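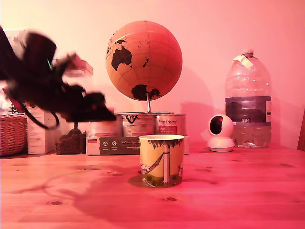
The table under the Tremora at its red preset, globe at center.

Review: Tremora color-tunable ceiling lamp (Mondidham)

Posted August 9, 2018

The Tremora is a flat ceiling lamp with white and colored LEDs on separate drivers. Mondidham sells it for living rooms and home offices. I bought mine at full retail price in May and have used it daily, mostly in white mode, with the red preset on in the evening.

Installation. The base plate mounts with 2 screws on a standard ceiling box. The terminal block accepts solid and stranded wire. The cover is a bayonet fit and needs more force than the manual suggests. On my unit one of the tabs had a molding burr, removed with a file. The ground lead is short, so plan on holding the lamp body with one hand while you make that connection.

White mode. Color temperature goes from warm to neutral in 9 steps. The steps are evenly spaced to the eye except the lowest, where the shift toward amber is abrupt. Light is even across the diffuser at every setting. There is no audible hum on a plain switched circuit. On a circuit with a wall dimmer the lamp buzzes, and the manual does say to remove the dimmer.

Color mode. Three presets can be stored. Saturation is high and pastel settings are poor, with a visible jump between pale pink and white. Under red, print in colored ink is hard to read and blues go close to black. Anyone who paints, sews or sorts wire at the same table will want white mode for it. Fades between presets take 2 seconds and the time cannot be changed.

Remote. Infrared, line of sight, with rubber keys. The preset keys are next to the power key and all have the same shape, so pressing the wrong one in the dark is routine. The lamp returns to its last state after a power cut, including off.

Compared with the Vola. The Vola has better pastels and a wall-mounted control, but its white light is dimmer and the diffuser shows the individual LEDs at low output. The Ryu is cheaper than both, has no stored presets, and flickers in phone video at all levels below full.
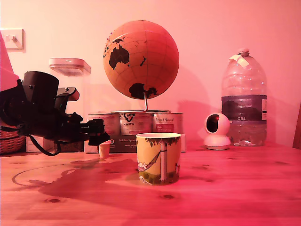

Man-sik Hwang: The dimmer note applies to the Vola as well. Mine buzzed until I put in an ordinary switch. Did you find any way to lock the remote? I have hit the red key in the middle of dinner more than once.

There is no lock function. A strip of tape over the preset keys works, and the infrared window at the front stays clear.

Rating: 3 out of 5. Good white light, adequate color, weak remote. Replacement remotes are sold separately by Mondidham and ship without a battery.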